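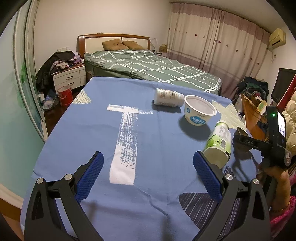 Juven packaging set, notebook entry, Apr 18, 2024

Carkton, back bedroom table, first proper session with the household stuff. Very pleased with how today went, so I'm getting it down before supper while I still remember which bottle was the annoying one.

Quick recap for anyone picking up this notebook cold: Juven is the hands-on packaging set for the June workshops. People get a tub of ordinary household empties and packets, tip it out and work out what each thing is made of, what it used to do, and which bin it goes in. The old set was all clean, matching containers ordered from Greenberg. Lovely quality, dull as anything. Everybody could sort it in a minute and there was nothing to argue over. The new set is real stuff from real cupboards, and it's so much better!

Table and cloth

Light blue cloth, the one with the big worn-looking white T in the middle and the blue-and-white stripes down in one corner. I was in two minds about it before we started. A plain grey mat would be tidier, and half our containers are white, so a white T right in the middle sounded like asking for trouble. I've come around completely. Pale things look great on the blue part, and it's easy to talk about where something is ("beside the T", "down by the stripes") without anybody having to point.

Do watch the T itself, though. A white bottle lying right on it loses its outline when you look across from the bed side. Keep the white things on the blue.

Cloth is softer than I'd like for standing things up. A light cup wants a flat, tight surface, and every wrinkle tips it. Smooth it outward from the middle before each layout. Binder clips on the table edge next time, I've written it on the list.

The white ones

Started with the white plastics on purpose: the pill bottle, the yogurt cup and the bottle with the green fruit label. Three things that a person in a hurry would call "white plastic" and toss in one pile, and they could hardly behave more differently on the table.

Pill bottle: my favourite of the lot. Leave it on its side with the cap on. It's a good little talking point because cap and body are worth treating as separate parts, and the label has that very small print that makes everyone lean in. Groups always want to read it out loud. Let them.

Yogurt cup: empty, open at the top, blue print on the side. It weighs next to nothing and a bump of the table will walk it along. Stands nicely when the cloth is flat. I'd like a couple more of these with different rims so people can compare, and maybe one with the foil still half on (rinsed, obviously, I am not repeating the smell from last winter).

Fruit-label bottle: the annoying one. Barcode, green fruit print, white body. I kept wanting it parallel with the pill bottle, and it's much more useful lying on the diagonal, base toward you. You get the base and the label together that way, and people start with the base and then check it against the label, just the habit we want to teach. So: diagonal, and leave it diagonal, even though it looks untidy.

Tried the three in a row first. Bad. It reads like a shop shelf and people go left to right. Scattered with a hand's width or more between them, they reach for whichever they like, and then the conversation starts by itself.

Notes on the room

Works well. There's enough daylight through the pink-and-white curtains that labels are readable, and with the curtains drawn it's softer and the shiny stuff calms down a lot. I'd keep them drawn for anything with film on it.

The bed is handy as a second surface as long as it isn't the only one. I put the finished tubs on the green quilt for a bit, and the grid on it makes a surprisingly decent guide for laying out rows. Tempting to buy a cloth with a grid like that for the workshops. Finilari had one in their spring list at 600 mm wide, too narrow for a group of four, but worth asking if they do it in a bigger size.

Nightstand is full (clothes), floor beside it is full too (bags, the red bucket). Before the next session I want one clear spot for the labels and the marker, since they spent the afternoon moving from my pocket to the windowsill and back. Could be as simple as a shoebox lid on the chair.

Sorting round, timed

Did one timed round by myself to get a baseline for the facilitator sheet. All of the mixed tub, first pass only, no looking things up: 13 minutes. Longer than the Greenberg set ever took, and I know what half of these things are! That's very good news. A group of beginners should get a full half of the workshop out of one tub without being rushed.

The slow part was never the bottles. Bottles are done in a glance. The soft stuff and the mixed-material stuff ate the time, which brings me to the second layout.

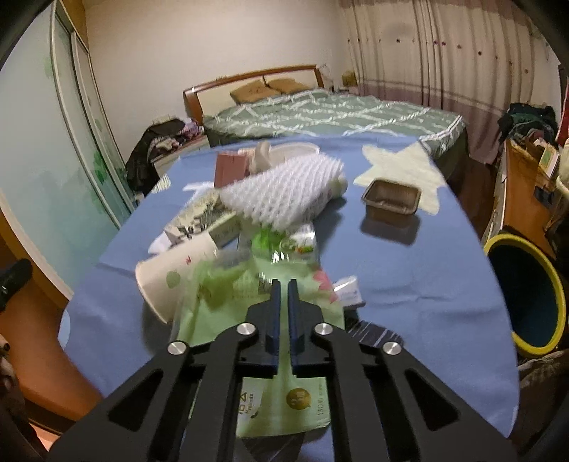 Second layout: films, paper and the foam sleeve

Oh, this one is fun. Messier, more overlap, everything a bit on top of everything else, and I think it's the layout I'd open a workshop with.

Big item is the light green pack marked Hygienix, with the pink flower-like print up in one corner and the round golden-brown emblem further down. Glossy film, wrinkled all over, and see-through along part of the top edge. It's a gift for teaching because it crosses over its neighbours and you have to lift it to find out what's underneath. It also shines like mad. Lay it with the print up and flatten it with your palm if someone wants to read it.

Paper cup, cream, with the pale green round mark and the little red one. Leave it on its side with the wide rim toward the group. Whether paper cups count as paper is the best argument in the whole set, and I'd like to save it for the middle of the session when people have warmed up. Facilitator note: don't settle it too fast! Let someone look inside the cup first.

Long pale yellow and white one with the large black brush-style lettering: goes at the back, on the slant. I have it down as "long packet" in the inventory for now. It's the most handsome thing on the table and people pick it up just for the lettering, fine by me.

Foam mesh sleeve: the star. I had no idea a bit of white netting could be so entertaining. It stretches, it springs back, it has that diamond pattern that opens up when you pull it, and every single person who handles it puts their fingers through the holes. I want more of them. The greengrocer will surely give us a bagful if asked nicely. It's also the one item where "what did it use to do" is obvious and "which bin" really isn't, so it makes a good partner for the cup.

Clear-and-white wrapper with the bright green patch: sits under the sleeve. Easy to miss there, and I mean to keep it that way, as a small reward for whoever lifts things up. The little shiny white sachet with the faint blue print does the same job off to the side. Small, light, and the print is so pale that you really have to tilt it. Sachets are going to need their own envelope in the tub or we'll lose them by the second workshop.

Things to change

More films, fewer bottles. My first inventory leaned heavily on rigid containers, and the energy is all in the soft stuff.

Tub weight target stays at 600 g without the tub itself. Easy to meet with films, you could pack in loads.

Label every item underneath, small sticker, pencil only. The marker bled on the trial wrapper and looked awful.

Layout card for each tub: first layout spread out, second layout overlapping. Quick sketches will do, coloured pencil so the cloth shows up blue.

Budget: 55 dollars left in the Juven envelope. That covers stickers, clips and a second cloth if Finilari's price holds. I'd love another blue one, patterned or plain, but not white and definitely not the grey.

Still to do

Ask about the wider grid cloth.
Rinse and dry the new yogurt cups before they go in a tub.
Find a lidded box for the foam sleeves so they don't get squashed flat.
Write up the cup argument, both sides, one page.
Take the spare pill bottles over to the Carkton shelf and put the fruit-label one in tub A.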